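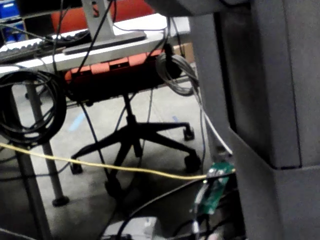 *Keyboard and monitor stand on the white desk, with a cable hanging down over the top.*

I want to defend a small habit which many people find annoying: to deal with every loose end on the same day it appears. I mean this for cables, and also for thread.

I learned it in a repair shop for bags and tents called Gentile, where I worked for 2 years. The owner, Noemi Sorrentino, would not let us go home with an open tail of thread on the bench. At that time I thought she was too strict. Now I have my own table at Sestura, where we teach hand sewing and knots, and I am the strict one.

People say that order under a desk is only vanity. I do not agree. When I must move a table, I first have to find out which cable goes where, and I lose the morning.

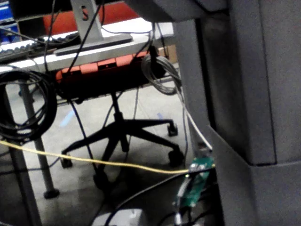 Cables are the part of a room that we plan last. We choose the chair with care, we discuss its color, and then everything that gives power to the desk is left to fall where it wants. A rolling chair deserves better company. Its casters need free floor, and here cables pass in front of one of them. I like very much the short strip of light blue tape on the concrete — somebody marked the floor, and a mark is a kind of decision. I would like to see the same decision made for the cables: one side of the desk, one bundle, and the rest of the floor for the feet and the wheels.

My colleagues answer that a bundle is slow to open when something must be changed. This is true, and I accept the cost. With soft straps it takes me 25 seconds, and I do not need to lie on the floor.

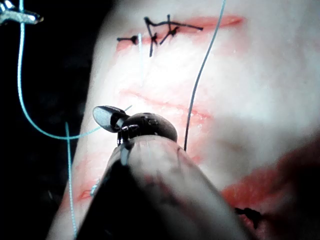
Last changed: September 22, 2021

With thread I am less sure of my rule. On a practice pad I want to see the tails, even when they point in all directions like the black ones at the upper line. A beginner who cuts them too close has nothing left to hold the knot, and a beginner who leaves them long will catch them with the next stitch. I give my students some 70 centimeters at the start, and they complain that it is too much. Maybe they are right. In December I will try with shorter pieces and see if the complaints change.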